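Zwischenbericht an die Stiftung Praren
Vorhaben Gevisov: Verständliche Entlassungsinformationen nach Operationen
Arbeitspaket 2

Der Antrag ging davon aus, dass Patientinnen und Patienten weniger Rückfragen haben, wenn sie ein besseres Merkblatt mit nach Hause bekommen. Nach der ersten Hälfte der Laufzeit kann ich das weder bestätigen noch ausschließen. Die Merkblätter sind fertig, gedruckt und verteilt. Ob sie gelesen werden, ist eine andere Frage, und auf die waren wir schlecht vorbereitet.

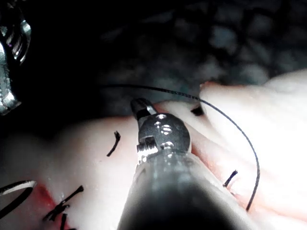 Henrike Oltmanns

Stand der Arbeiten

Die Texte zu Wundpflege, Fadenzug, Duschen, Belastung und Schmerzmitteln liegen in Standardsprache und in Leichter Sprache vor. Gedruckt wurden 2000 Exemplare, die an die drei Häuser des Verbunds Della gegangen sind. In zwei Häusern werden sie beim Entlassungsgespräch ausgegeben. Im dritten liegen sie nach unserem Eindruck vor allem im Stationszimmer. Die Pflegeleitung dort hat das bestritten, konnte uns aber keine Ausgabeliste zeigen.

Die Übersetzungen sind im Verzug. Das Büro Sarantis hat die türkische und die arabische Fassung geliefert, die ukrainische fehlt. Bei der arabischen mussten wir den Abschnitt über Thrombosespritzen zurückgeben, er war aus der alten Vorlage übernommen. Der Nachtrag ist für März zugesagt. Ich plane vorsichtshalber mit April.
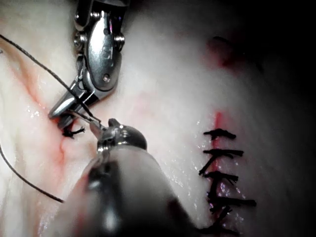 Befragung

Vorgesehen war eine Telefonbefragung zwei Wochen nach der Entlassung. Erreicht wurden 60 Personen. Von ihnen gaben 63 Prozent an, das Merkblatt sei »hilfreich« oder »sehr hilfreich« gewesen. Die Zahl klingt ordentlich, und ich bitte trotzdem darum, sie vorerst nicht in den Jahresbericht der Stiftung zu übernehmen. Wer sich am Telefon Zeit für ein Interview nimmt, ist vermutlich auch eher bereit, ein Faltblatt zu lesen. Außerdem fragten wir erst nach der Nützlichkeit und dann nach dem Inhalt. Auf die Frage, wann sie sich wegen einer geröteten Naht melden sollen, kamen auch von Zufriedenen sehr verschiedene Antworten.

Eine Vergleichsgruppe mit dem alten Merkblatt gibt es nicht. Sie stand im ersten Entwurf des Antrags und wurde aus Kostengründen gestrichen. Das war ein Fehler, den ich mitgetragen habe. 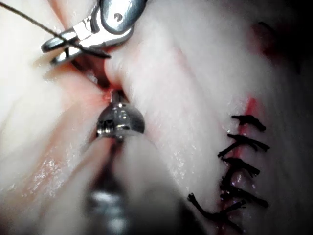
Zuletzt geändert: Januar

Rückfragen auf den Stationen

Als zweites Maß sollten die Anrufe dienen, die nach der Entlassung auf den Stationen eingehen. Die Strichlisten sind lückenhaft. Nachtdienste führen sie kaum, und an Tagen mit dünner Besetzung fehlen sie ganz. Ein Rückgang der Striche kann also heißen, dass weniger Leute anrufen, oder dass am Telefon keine Zeit zum Zählen war. Ich sehe im Moment keinen Weg, das nachträglich zu trennen.

Brauchbarer sind die Notizen zu den Anrufen selbst. Am häufigsten geht es ums Duschen und um die Frage, wer die Fäden zieht und wann. Beides steht im Merkblatt, allerdings auf der Rückseite. 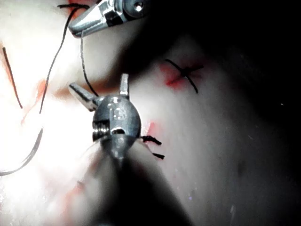
Für die Neuauflage ziehen wir diese Punkte nach vorn und streichen dafür das Grußwort. Zwei der drei Häuser sind damit einverstanden, das dritte möchte sein Logo in der bisherigen Größe behalten.

Mittel und weiteres Vorgehen

Die Druckkosten lagen im Rahmen, die Übersetzungen werden teurer als geplant. Wir beantragen, den Restbetrag aus dem Posten Veranstaltungen umzuwidmen. Die dort vorgesehene Abschlusstagung halte ich bei dieser Datenlage für verfrüht. Sinnvoller wäre eine kleine Vergleichserhebung in einem einzigen Haus, mit altem und neuem Blatt im wöchentlichen Wechsel. Eine Kostenaufstellung liegt bei, die Zustimmung der Klinikleitung steht noch aus.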